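Speaker notes: Getting Your Shop's Returns Under Control
October 18, 2024

Opening. Say hi, thank the Rundow folks for the coffee, ask who here ships from home. Wait for hands. Don't rush this part like last time!

So I run Nelano, a small online store for sewing patterns and notions, and last January I sat down with a year of orders and wanted to cry. 1,326 orders out the door, 143 of them back again. I'd been telling everyone that returns were "no big deal." (Pause. Let them do the math.)

Slide 2. The first thing I did was read every single return note, all 143. It took two evenings and a lot of popcorn. The biggest pile was wrong size, and that was my fault, because my size chart was one tiny line under the price. I moved it up next to the buy button and put the measurements in inches and centimeters. If you change one thing this week, please change that one. 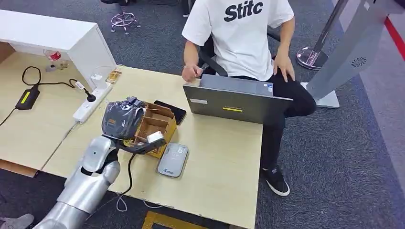 Slide 3: divided cardboard box on a desk, laptop and phone nearby

Packing. I used to throw everything in a mailer and hope. Zippers got tangled, and buttons went wandering. Now small stuff goes in sections, heavy stuff goes on the bottom, and the packing slip goes on top where people can find it. I bought 200 divided boxes to start with, and yes, they cost more than mailers. I still came out ahead once I quit paying for replacement buttons.

Ask the room: what's the worst thing that ever came back to you? Take two or three answers, then move on. Skip my wet yarn story if we're running behind. 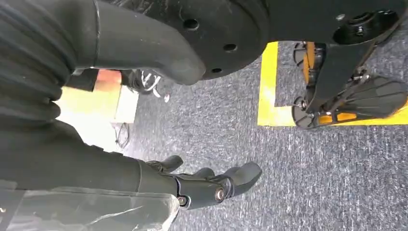 Next up is the policy itself. Mine was a full page and I'd copied most of it from a bigger store, so half of it didn't even fit what I sell. The new one is four sentences. It says how long you've got, who pays postage, what can't come back, and when you'll see your money. I answer return emails within 24 hours now, even if all I can say is "got it, looking into it." People are so much nicer when they hear back fast!

Slide 5. Checking what comes in. Open it the same day, look it over, write down the reason, refund it. I let a stack build up by the door once and ended up refunding one customer twice.

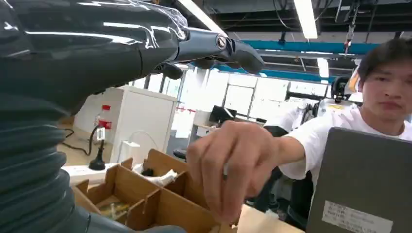

Slide 5: leaning in, eyes down

Tools, quick. I tried Latine for tracking and went back to a plain spreadsheet. A friend swears by Chien, so mention both and don't get stuck here.

Q&A. Handouts are by the door, and the size chart template is on the back page.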